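The Trellholm Table, week six: somebody had to go home

5/18/24

I wasn't going to write about this show again. I said so in February, after the business with the frozen scallops, and I meant it for most of a week. Then they announced a pastry round and I folded like a napkin.

For those just joining: The Trellholm Table is the one where home cooks work in pairs, the judges whisper behind a large fern, and the scores come out at the end as if someone were reading a will. We're down to four teams. By the time the credits rolled last night we were down to three, and I had eaten an entire sleeve of crackers out of nerves.

The task was a breakfast service for 48 guests, two courses, one of which had to be laminated dough made from scratch. The teams got one night to prepare. Anyone who has made croissants knows that one night is enough time to make croissants or to sleep, and three of the four teams tried to do both. 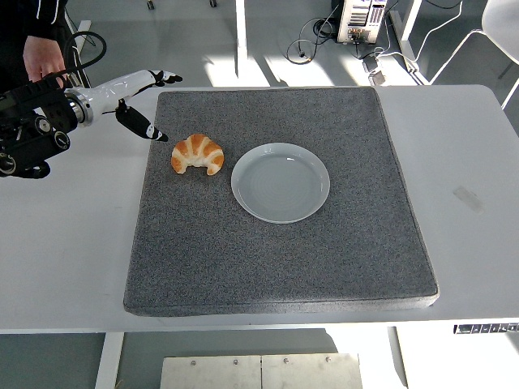 Who did what

Team Nedalgate (the brothers, matching aprons, constant low-level bickering) went with ham and cheese croissants and a baked egg. The egg was fine. The croissants leaked butter all over the tray, and the older brother looked at the younger brother for what felt like a full commercial break.

Carolina Amaral and her mother-in-law did almond, with a bowl of stewed plums to start. I've been rooting for Carolina since week one, when she told the head judge his question was silly. Her dough was rolled, folded and in the fridge by ten, and then she went to bed! The mother-in-law stayed up to worry on behalf of them both – a good division of labor, and one I recognize from my own house.

Eshun and his wife made plain ones. No filling, no drizzle, no gold leaf. The judges love to complain that a plain croissant is "brave," by which they mean they'd like some chocolate.
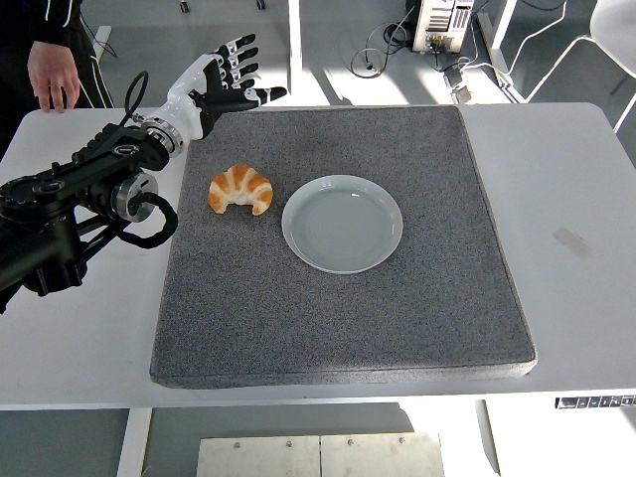
The fourth pair, the college roommates, forgot the salt. You could see it land on their faces when they tasted the scraps, and then they had to stand there smiling while guests reached politely for more jam. I've done this with bread. I have also done it with bread twice in the same month, so I'm in no position to judge, but luckily there's a panel for that.

The scores

Carolina's team took the round, Eshun came second by a single point, and the brothers scraped through on the strength of the egg. The roommates are out. They hugged everyone, including the fern judge, who did not seem ready for it.

Next week is the semifinal, and the trailer promises a "twist from the sea." If it's scallops again I'm switching to the Grakdale dance thing my sister watches. She says last week a man did a tango in waders.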